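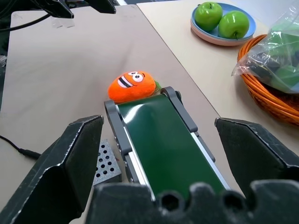

Celina Kalinowski, on reading the last version of this section, asked why it spent a page and a half on cable routing and one sentence on what counts as a good episode. Fair. The cables have moved to Section 2. The sentence has grown.

Section 3. Recording Episodes

An episode is one attempt at one task, from the home pose to the home pose. Fultum saves every episode with the joint positions of both arms, the gripper openings, the video from every camera and the task sentence you typed. The model learns from all of it, including your sighs if they reach your wrists.

Read Section 2 first. If the belt runs backward, you skipped a step there, and nothing in this section will help you.

3.1 Before the first episode

1. Turn on both arms and wait for the Clovach status light to hold steady. Blinking means it is thinking. Let it think.

2. Start Fultum and choose New Session. Type the task sentence in plain words: "pick up the orange toy and put it on the belt." Use the same sentence for every episode in the session. The model can't know that "plushie," "plush," "the orange guy" and "carrot thing" are one object in your mind.

3. Open the camera check page. Every view should be live. Move your hand slowly in front of each camera and watch the matching window. A frozen picture of a tidy table looks exactly like a live picture of a tidy table.

4. Close and open each gripper 3 times from the hand controls. If a finger lags, recalibrate it now (Section 2, Grippers).

5. Send both arms home.

6. Run the belt for a few seconds with nothing on it, then stop it. Check that no cable is riding along for fun.

CAUTION: Keep sleeves, hair, lanyards and fingers away from the belt and from both arms whenever the arms are live. The arms follow the hand controls and have no opinion about what is between them and where they are going. The red stop button stays within reach of the operator at all times, which rules out the shelf.

3.2 Setting the table

Put out the objects on the task card, and leave the rest of the table alone. Background objects belong in the recordings too. The belt in your kitchen, warehouse or thesis demo will have other things near it, and a model that has only ever seen a bare tabletop gets flustered by a plate of apples.

Change the start positions between episodes. People are bad at this. Ask anyone to place a toy at random and it will land in the same comfortable spot, facing the same way, until lunch. Use the Bidance placement sheet that came with the kit. It tells you where the object goes and which way it faces, and it has no favorite spot.

NOTE: Soft objects don't hold still between grasps the way a block does. Turn them, lay them on their sides, let them lean. Include the awkward places as well, such as the very end of the belt, where a plush toy can sit partly over the roller. That is the grasp the model will get wrong if you never show it.

NOTE: If you eat something that is part of the table setting, end the session and start a new one. We would like to say this is a hypothetical note.

3.3 Recording

1. Place the object. Step back to the operator position.

2. Press Record. Wait for the tone. Motion before the tone isn't saved, however good it was.

3. Approach the object from above at a steady pace. Slow down for the last stretch, as you would with a cat.

4. Close the gripper until the object is held and then stop closing. You are making a recording of how hard to squeeze, and the model will copy you with total loyalty.

5. Lift, carry, lower, open. Pause briefly after opening, before you pull away. The pause marks the release clearly in the data.

6. Return both arms home and press Stop.

7. Mark the episode: Keep, Fail or Trash. Do this right away. By the third episode after it you will remember it as better than it was.

CAUTION: Don't help. If the toy slips, don't reach in and straighten it while recording is on. A model trained on helping hands learns that when things go wrong, a hand arrives.

3.4 Two arms at once 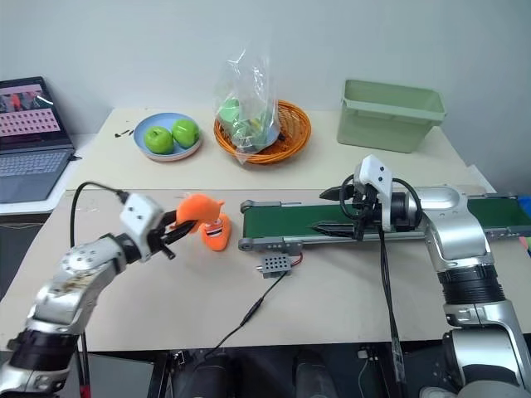 Two-arm episodes go wrong mostly through boredom. The operator's attention goes to whichever arm is doing something, and the other one drifts, twitches or slowly sinks toward the equipment. All of that is recorded and all of it will be learned. The idle arm needs a job, even if the job is waiting. While the left gripper has the orange toy up off the table, the right one stays open and empty over the belt, and you hold it there on purpose. An open gripper near the belt is in a sensible place for what comes next, and the model gets to see what patience looks like. If you have an itch, finish the episode.

Follow these steps for any task that uses both arms:

1. Decide before you press Record which arm moves first. Write it on the task card. Keep to it for the whole session.

2. Bring the waiting arm to its waiting position and hold it there.

3. Finish the grasp with the first arm before starting any travel with the second. Overlapping motions look skilled and are hard to learn from. Save them for the advanced set in Section 5.

4. Don't let the grippers cross above the belt. If they do cross, back out the way you came in, slowly, and mark the episode Trash.

5. When another object of the same color is close to the one you want, lift straight up before you travel sideways. Dragging one soft thing past another tends to produce an episode about both.

NOTE: The wrist cables need slack at full reach. Before a two-arm session, take each arm through its longest motion and watch the bundle. If it goes tight, fix it now. A cable that is "probably fine" has usually been given a whole afternoon to prove otherwise.

3.5 Keep, Fail or Trash

Keep: The task was done in the way the sentence says, without a bump, a stall or a guest appearance by your elbow. It doesn't have to be pretty. A small correction on the way down is welcome, and the model should see you miss slightly and recover.

Fail: You tried properly and the task didn't get done. The toy dropped, or it landed off the belt. Fails are useful and go into their own folder. Please don't rename them to make the folder look healthier.

Trash: Something happened that should never be imitated. The camera froze, you sneezed, someone leaned over the table to ask about the parking.

If you can't decide between Keep and Fail, play it back once at normal speed. If you still can't decide, choose Fail. Playing it a third time will only make you fond of it.

3.6 How many is enough

More than you hoped. Our starter set for the belt task has 964 kept episodes in it, and the model trained on it can place a plush toy on a belt, which a toddler can do for free. Your own task may need fewer if it is simple and your start positions vary a lot. It will need more if every episode is a copy of the one before.

Take a break after every 12 episodes. Fultum will remind you with a gray box in the middle of the screen. The box can be dismissed, and operators do dismiss it, and we can see where in the data they did. The motions get shorter and lazier, and the pause after release disappears.

Change operators when you can. One person's habits get baked in very quickly. An early Clovach model waved its left arm slightly before each grasp, and we spent most of May looking for the software fault before somebody watched the operator.

3.7 Ending a session

1. Send both arms home and stop the belt.

2. Press Close Session and wait for the file check to finish. It takes a while. Don't shut the laptop lid to hurry it along.

3. Read the report. Any episode with a missing camera view is listed at the top in red and can't be repaired. Record it again.

4. Copy the session to the Bergeron drive and confirm that the file sizes match.

5. Support both arms before you switch off the power.

CAUTION: Without power the arms don't hold themselves up. They will come down on whatever is under them, and they come down faster than you would think from looking at them.

If the report shows dropped frames in more than one camera, go to Section 6, Troubleshooting. If it shows dropped frames in one camera only, push that camera's plug in properly and run the camera check again.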